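Home | Forums | Shop Floor | Automation | Search | Log in

Thread: Arm on the kitting bench, what happened to your people?

packline_dan
Mon 7 December
We pack office starter sets at the Cestcombe site: one mesh cup, one marker, one pad. Management wants an arm to do the marker. We've been running it in simulation since May and the first cell is due after the holidays. Current hand rate is 318 sets an hour per bench with two people. The sim gives 174 with one arm and one person loading cups. The plan is to run it on second shift, where we can't fill the seats anyway.

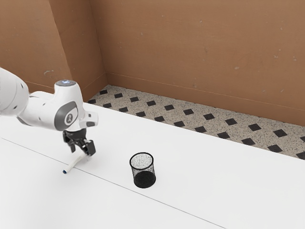
The part I can't get an answer on is the job grade. Loader is written up as one grade below packer. The person in that seat will also clear faults and restart the cell, and that used to be a tech's job.

kiani_ops
We did this at Kiani with glue sticks. Get the grade settled before the cell is bolted down. Afterward you have no leverage. Our loaders were clearing jams for a full year on packer pay minus the piece bonus.

Thornback
Disagree that it's a downgrade. I moved from packing to cell tending and my wrists stopped hurting. Same hourly. I lost the bonus, but I was missing rate two days out of five by then.

kiani_ops
Same hourly minus the bonus is a pay cut.

Thornback
For a fast packer, yes. I wasn't one.

b_riis
Bjartur Riis, integration side at Skorkari. The rate gap is normal in the first build and most of it is approach speed over the cup. What changes the labor content is orientation. If markers reach the pick point in mixed orientation, somebody has to sort them upstream, and that somebody is usually missing from the staffing sheet. Check whether your sim assumes cap up or cap down at the pick.
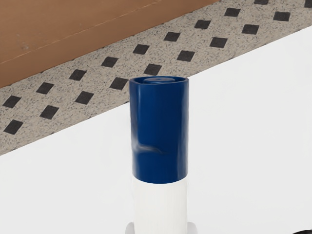

Also check what it assumes about grip height on the barrel. A pick too close to the cap seam can pull the cap on a real part. A rigid model won't show you that. Budget 20 minutes a shift for recovery until you have real numbers.

packline_dan
It assumes orientation is known. Sorting isn't on the sheet at all. So that's a second person, and the case for the cell gets thin at 174.

Thornback
Or a bowl feeder.

b_riis
A bowl feeder works if the barrel diameter is consistent. Widier makes one that handles capped parts. It's loud, so plan on hearing protection at that bench.

packline_dan
I'll take sorting and the grade question to the shift meeting together. If they want the loader to clear faults, it goes in the job description with lockout training and the pay to match.

Comments (3)

mwj: Ask who gets called when it stops at 2 a.m. Ours was the loader's cell phone.

oldbench: We kept one manual bench open for rush orders. It still gets used every week.

tess_k: Please post the hourly numbers once it's running. Simulated rates never included breaks at our place.

Reply | Previous thread | Next thread | Back to top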